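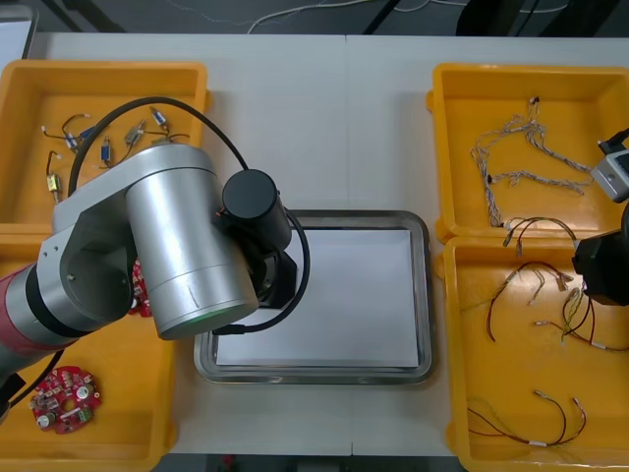

협동로봇 안전 수칙, 서류와 작업대 사이

2021. 07. 07.

Pradar에서 배포한 협동로봇 작업 지침서를 다 읽었다. 부록까지 149쪽. 솔직한 감상은, 이걸 쓴 사람이 부품 상자 앞에 하루라도 서 봤을까 싶다는 것이다.

지침서는 거의 전부 로봇이 한 대라고 가정한다. 우리 쪽은 두 대가 트레이 하나를 가운데 두고 양쪽에서 들어온다. 주황색 상자에는 전선 하네스나 기판, 리드 달린 부품이 담긴다. 두 팔의 영역이 겹칠 때 누가 먼저 비켜야 하는지 찾아봤더니 "적절히 조정할 것" 한 줄이었다. 적절히라니. 그건 규칙이 아니라 희망 사항이다.

케이블 항목도 마찬가지다. 외부 케이블은 "동작에 지장이 없도록" 정리하라고 되어 있다. 여유 길이를 얼마나 둘지, 고정점은 어디에 둘지, 손목 관절을 끝까지 돌린 상태에서 확인하는지는 안 나온다. 굵은 검은 케이블이 팔 위로 크게 휘어 부품 상자 위를 지나가면 이건 지장이 있는 건가 없는 건가? 점검표에는 어느 쪽으로 표시해도 통과다.

하네스 얘기는 더 답답하다. 예시 부품이 죄다 반듯한 블록이다. 전선은 집어 올리면 늘어지고, 상자 칸막이를 넘고, 옆의 것과 엉킨다. 그런데 파지 후 확인 절차는 "부품이 잡혔는지 볼 것"에서 끝난다. 무엇이 딸려 왔는지도 봐야 하지 않나.

Nandden 쪽 양식은 그나마 낫다. 점검 항목이 40개에서 20개로 줄었고, 줄어든 만큼 사람들이 읽기는 한다. 다만 공용 영역 항목이 같이 빠진 건 이해가 안 간다.

당분간 우리 조는 이렇게 하기로 했다.

트레이 위에는 한 번에 한 팔만 들어간다.
케이블은 최대로 뻗은 자세와 최대로 접은 자세에서 각각 본다.
하네스는 들어 올린 다음 멈추고, 끝단 커넥터까지 확인한 뒤 옮긴다.
상자 배치를 바꾸면 저속으로 처음부터 다시 돌린다.

인증 마크가 붙을 일은 없는 네 줄이다. 다음 개정판에 공용 영역 항목이 들어가면 그때 다시 읽어 보겠다. 큰 기대는 안 한다.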